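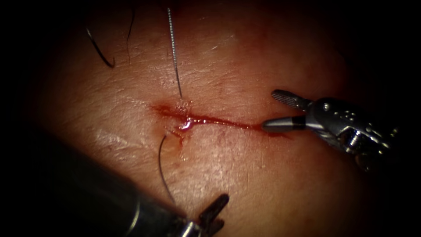

Opening: why I still read the editorial page

Good evening, everybody, and thank you for coming out on a November night when I know a good many of you have leaves to rake. (Wait for people to sit. Thank Hildegard Hellwig for setting this up, and for talking me into it over two very large slices of cake.)

I've lived in Gerlach township long enough to remember when the Stenivar Courier ran two full pages of opinion every morning, and I read them both with my eggs. I disagreed with most of it. My late father disagreed with all of it, out loud, and we took the paper for 20 years without missing a bill. So please hear what follows as coming from a loyal customer!

The bond question

Most of you will remember the editorial on the Cundar Road bond. It ran four days before the vote, and it told us that anybody against the bond was "frightened of the future." Well, I was against the bond. I wasn't frightened of anything except the interest.

(Hold up the clipping. Don't read the whole thing, it's long and the print is small.)

The bond failed by 354 votes. That's a close result in a township our size, and I'd have thought the paper might want to ask a few of those folks what was on their minds. The next editorial said voters had been "misled." By whom, it didn't say. I wrote a letter asking, and I kept it under 400 words because that's their limit, and it never ran.

Now, I don't think a paper owes me space. But my neighbor Ayana Mamo voted yes on that bond, put a sign in her yard for it, and she was as annoyed by that editorial as I was. She told me it made her side sound like they'd stopped talking to people. We had a good long chat about it over the fence - longer than either of us had planned, and her soup boiled over.

What I'd like from an opinion page

(Slow down here. I always rush this part.)

I'd like them to have opinions, strong ones. I don't want mush. If the board thinks we ought to widen Cundar Road, say so and say what it costs, and put the number up near the top where a person can find it.

I'd like them to print the best letter from the other side, even when it stings a little. The old editor used to do that, and he'd put a note under it if he thought the writer had a fact wrong. Sometimes the writer wrote back. I clipped a few of those.

And I'd like someone from the board to sit through a township meeting now and then, all the way to the end, past the drainage items.

If time allows: the Flelleo lot

Skip this if we're past eight o'clock. If not, tell the story of the parking lot behind the old Flelleo store, and how the paper was for selling it in spring and against selling it by fall. Be fair - the price had changed in between, and I changed my own mind once on it too.

Questions

Take the back rows first, they never get called on. Repeat each question into the microphone. Hildegard has the sign-up sheet for the letter-writing evening, and there are pens on the table by the coffee.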